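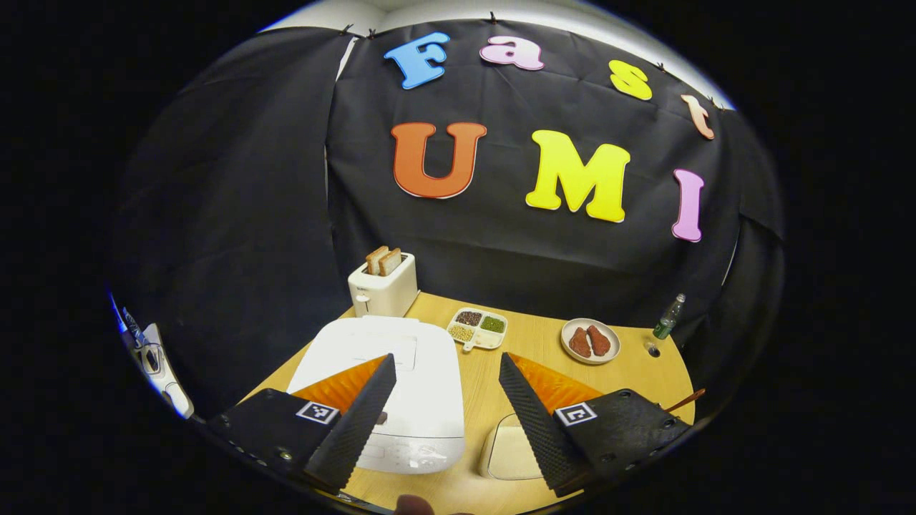 Breakfast Before the Bell: Clonditberg Community Schools
A thread on changes to the morning meal program.

1/ Beginning Monday, breakfast will be served at all 12 elementary and middle schools in the district. Until now, the program has operated only at Zakar Elementary and Agbenyega Middle School.

2/ Breakfast is available to every enrolled student at no charge. Families do not need to apply, and no income information will be requested. Lunch applications are handled separately and remain open through the end of May.

3/ Cafeteria doors open at 7:20 a.m. Students who arrive by bus may go directly to the cafeteria. Students whose buses are delayed will be given a bagged breakfast to eat in homeroom and will not be marked tardy.

4/ The standard menu is whole-grain toast or cereal, fruit, and milk. A hot item will be added on Wednesdays. Menus are posted on each school's page and sent home in the student folder.

5/ Toast is prepared in a separate area from items containing nuts. Parents of students with food allergies should return the Meal Accommodation Form to the school nurse, even if a form is already on file for lunch.

6/ The district serves 2,813 students in these grades. Kitchens are staffed for 900 breakfasts a day during the first month, and staffing will be adjusted after that.

7/ Bread and cereal will be supplied by Drerka under the existing lunch contract. Milk deliveries will move to an earlier hour at all schools. Drivers are asked to keep the loading lanes clear before 6:30 a.m.

8/ Students may bring breakfast from home and eat it in the cafeteria. Please do not send glass containers or items that need to be heated.

9/ Archana Bansal, Director of Student Nutrition, will take questions from families at the district office on Thursday evening. The session lasts one hour. Interpreters are available if requested two days ahead.

10/ Written questions may be left at any school's front desk. Replies will be sent within 10 school days.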